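**Gluing up thin strips, best way to keep them flat?**

**loanphan**
I'm making drawer dividers for the kitchen, 10 strips in all, cut from thin sheet offcuts. Every one I've glued so far has dried with a bow in it. I lay them on the bench with a tin of paint on top. What are others doing?

**ydovhaniuk**
One tin only presses the middle. Put a straight board over the full length and clamp both ends. Wax paper under it or you'll glue the board on too.

**Bondarchuk68**
Could be the glue. Water-based PVA swells one face and it curls. I went to contact adhesive years ago and haven't had a bowed strip.

**ydovhaniuk**
Contact adhesive gives you no time to shift the piece. For dividers that have to line up I wouldn't touch it. Less PVA, spread thin, is fine.

**Bondarchuk68**
We'll disagree on that. Mine lined up.

**nadiia_p**
What are the strips made of? Thick cardboard and ply behave differently. Cardboard soaks up glue and needs longer under weight. I leave mine 22 hours or so, usually in the garage, longer in December when it's cold out there.

**loanphan**
Bit of both, it was a mixed box of offcuts. I've been taking the weight off after about 5 hours, so that may be the trouble. I'm going to sort the box tonight and do the light tan ones first.

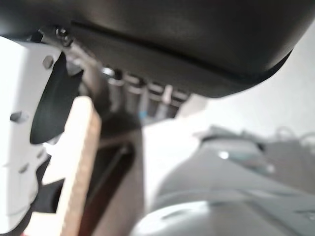 I'd still like the ends left square, so no sanding the corners. The notches get cut after it's all dry.

**ydovhaniuk**
Cut the notches first. Clamp marks won't matter, and you can test the fit before any glue goes on.

**nadiia_p**
Agree with cutting first. Try one joint before you do the lot.

**loanphan**
OK, will do one tonight and leave it clamped until after work tomorrow.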